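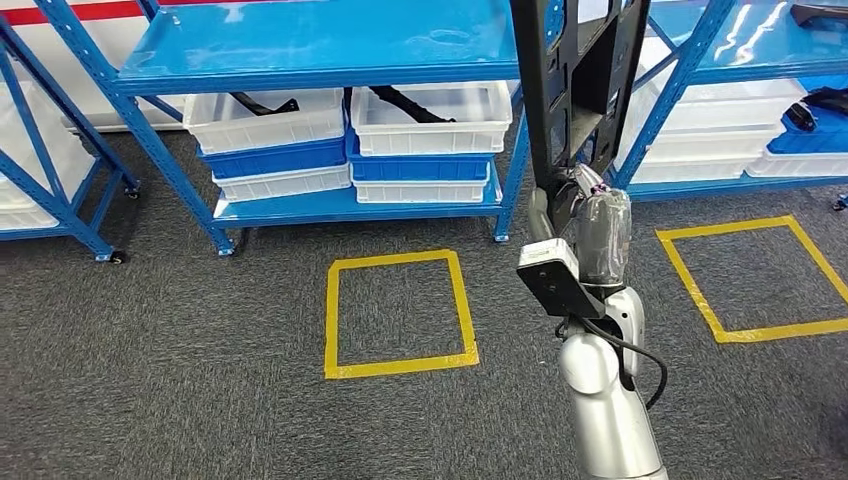
Sipho Van Wyk wanted it noted before anything else that the permit card was up in the front window when he arrived, and that a card in a window tells you a fee was paid and very little more. I agree with him, so the list starts there.

Pre-final inspection, change of use and internal alterations, Parnivstead
Checked by: Yoga Lau
Start: 9.40 am

Permit and drawings
Permit on display – yes.
Approved drawings on site – partly. Sheet 3 is an older revision. The builder says nothing changed between the two. Show me both.

Means of escape
Rear exit door opens outwards – yes, with a shove. Ease the door and I'll try it again.
Corridor width as drawn – yes, measured at both ends.
Exit sign over rear door – fitted. Battery test sheet not seen. "It's in the van" doesn't count.

Fire separation
New partition carried up to the slab – claimed. Ceiling tiles were already in. Lift 7 of them along the line of the wall before I come back, my choice of tiles.
Pipe holes sealed – two were, one was stuffed with something yellow and soft. Fail.
Self-closer on store door – closes, doesn't latch. Fail.

Stairs and guarding
Handrail on both sides – yes.
Risers even – bottom one is high. Flekitz blame the floor finish. The drawings showed that finish from the start.

Electrical
Certificate – promised by Wubshet in September, still promised.
Clear space in front of panel – fine today.

Ventilation
Extract fan in WC – runs. Whether it moves any air is another matter. Need the reading.

Result: not passed. Re-inspection can be booked through the Trarkden counter once the certificate is in. Please don't book it on the strength of a phone call.

Y. Lau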